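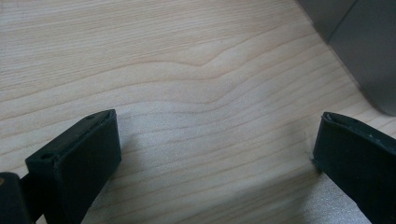

Progress report to the Rimkutė small grants fund
Project: Flindance hand-held gripper, second stage
Prepared by Laine Vanags, 13 July 2023

Work since the March report has gone mostly into the fingers and the grip linkage. The second version of the tool is built and in use at the Enero workshop, where we share a bench with two other groups. The third version is drawn but not cut.

What was promised for this period

We said we would finish a gripper that one person can hold and work for a full session, with fingers that come off and go back on without losing alignment. We also said we would record a first set of tabletop tasks with it, to be used later on the small arm Svetozár Rusnák is building in his garage. The gripper is done. The recordings are partly done. The arm is behind, and I explain that below.

Fingers

The first set of fingers was too thin and bent when the trigger was squeezed hard. Ojārs Kivi redrew them as plain square-edged blocks, in black, and we have stayed with that shape. They are heavier than we wanted. We tried hollowing one out and it cracked at the mounting end, so the solid version stays for now.

Screw holes in the first batch were undersized and had to be opened up by hand. The drawing has been corrected. Ojārs has also added a small shoulder at the back of each finger so that it can only be fitted one way. Before that we lost most of an evening to a pair that had been swapped left for right.

Soft pads for the fingertips are still on the list. We have glued on two kinds of rubber sheet so far. One peeled, and the other picked up sawdust and became slippery. Jurgita Pärn has asked for a silicone sample from Bamier and we are waiting for it.

Linkage and handle

The linkage now closes both fingers by the same amount. In the earlier build the left side moved first, and objects were pushed sideways before they were gripped. Fixing this took longer than planned – the slop was in the pivot pins, and we had spent two weeks looking for it in the trigger.

The handle has been moved back a little so the weight sits over the wrist. Ilze Juška, who has done most of the recording, can now work for 25 minutes before she needs a break. With the first handle it was less than half that.

Recordings

We have 707 recordings on disk. Of these, 74 were thrown out after checking, mostly for motion blur or because the operator's sleeve covered the fingers. The tasks are simple ones: pick up a block, place a lid, move a cup from one side of the table to the other, push a tin against a stop. We planned to include folding a cloth and have dropped it until the pads are sorted out.

Lighting in the workshop has been a problem. Late in the day the overhead lamps throw the shadow of the tool across the table, and the fingers are hard to pick out from it. A second lamp on the far side helped, and we now try to record before the evening users arrive.

The arm

Svetozár has the base and the first two joints working. The wrist joint is waiting on a bearing that was delivered in the wrong size and had to be sent back. Until the wrist is finished we cannot mount the gripper on the arm or test anything we have recorded. I expect this to be seven weeks behind the original plan by the time the replacement is fitted.

Spending

We are inside the budget for materials. The overspend on fasteners and pins is covered by what we saved on the table, which Enero let us have for nothing. We have not touched the money set aside for motors, and I would like to carry it into the next period. Receipts are in the folder Jurgita sent with the last claim.

Next period

Fit and test the silicone pads. Cut the third set of fingers, with the shoulder included from the start. Finish the wrist and mount the gripper. Record the lid task again, as the early attempts were made with the old linkage and should not be mixed with the rest.

One request: we would like to move the demonstration back until the arm has run for at least two weeks. A date can be agreed once the bearing is in.

3 comments | 12 shares

Contact | © Flindance | Back to top

Related
Flindance: March progress report
Enero workshop bench hours and booking
Notes on pivot pins and slop
Rimkutė small grants: how to file a claim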